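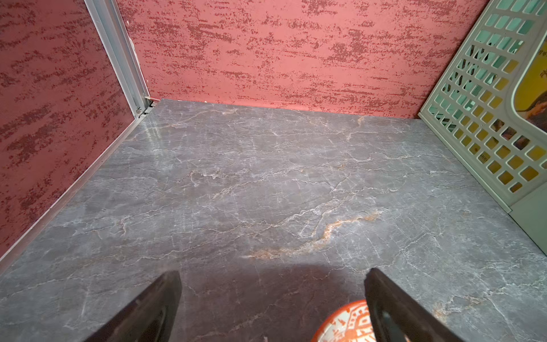
Handout 5: Picking a gripper (and living with it)

Okay, so last time we did arms and payload, and I ran out of time before I got to the part I like best. Today is all grippers. Bring your notebook to the bench, because half of this only makes sense once you've had your own hands on the controls.

I'm going to compare two setups we have in the lab. The first is the Muton, a plain parallel gripper with two stiff fingers. The second is the Keskin, which has soft fingers that wrap a little when they close. Both bolt onto the same wrist plate and both run off the Zerkton controller, so you can swap them in a few minutes if you don't lose the screws (please don't lose the screws!).

What I want you to look at first is the wrist camera view with the fingers wide open. Before you close on anything, ask yourself how much of the target you can see. With a wrist camera the fingers are always in the shot, and a round object low in the view can end up half hidden behind one of them. I find people forget this completely when they're planning a grasp on paper. They draw a lovely circle with two arrows pointing at it, and then on the bench all they get is the top of an arc.

Second thing is the floor. A busy surface with veins or speckles gives the edge finder plenty to chew on, and a shadow between the fingers gives it even more. Dinesh Wijesinghe spent most of January on this and his notes are in the shared folder – read the bit on thresholds, skip the bit on lighting tents unless you're curious. Glare is a different problem. Turn the exposure down first and see what you get before you start moving lamps.

Third, walls. Working inside a small compartment means the finger bodies need clearance as well as the tips. I like stiff fingers for this. I know where they end! The soft ones bulge outward when they close, and I've scraped more than one wall that way. Ekua Ansah disagrees with me and will tell you so in lab. She gets very nice results with them on lids and tubs, so go watch her do it.

For the bench exercise, work in pairs and do 17 grasps with each gripper, same object, same start pose. Write down every miss and what kind of miss it was (slipped, pushed it away, closed on air, hit the side). Set the controller timeout to 1000 milliseconds and leave it there for both, otherwise we can't compare anything. If the Zerkton throws error 4, open the fingers by hand and restart the script.

Reading for next time is the Bianchini chapter on finger shape, up to the section on suction. Lab write-ups go to Roy Haslam before 5 pm, and he does mean before.

We use cookies to remember your settings and see which course pages get visited. Accept all | Manage preferences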